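Shop book, robot bench, January

Back on the hand this morning. Before starting I changed the order of the bench so the three black trays stand along the long yellow table with the same gap between them. The program is still called Clastley, version 17. I did not touch the grasp part, only the approach speed and the height where the fingers stop.

The sleeve worries me a little - when the wrist turns, the cloth can travel down over the outer finger, and then the Bovesent driver reports a current that is not real. To check again with the fingers fully open. 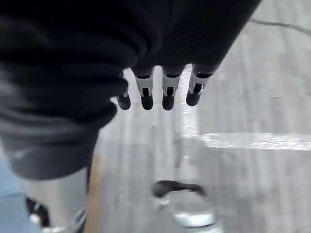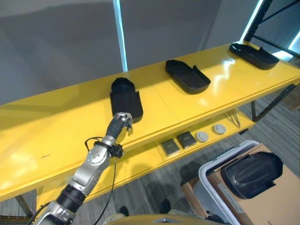
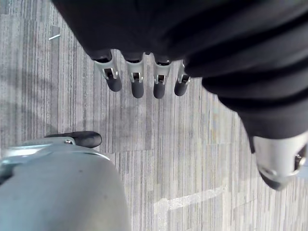
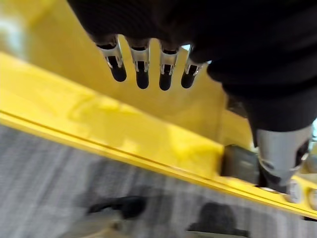
Nastotholm, January

Log for file 1315. I made three slow approaches to the nearest tray and wrote the stop height for each one in the Cheng sheet. The second value is a bit higher than the others and I do not know yet the reason. Maybe the zero of the wrist was wrong from the beginning, maybe I read the ruler badly.

To do next time:

- zero the wrist before the warm-up, then once more after
- put a stitch or an elastic in the sleeve, grey thread is in the drawer
- mark the tray positions on the table with pencil, the colour of the tape does not matter for the program
- ask who has the small metric hex keys

Arm parked and power off at 5:40.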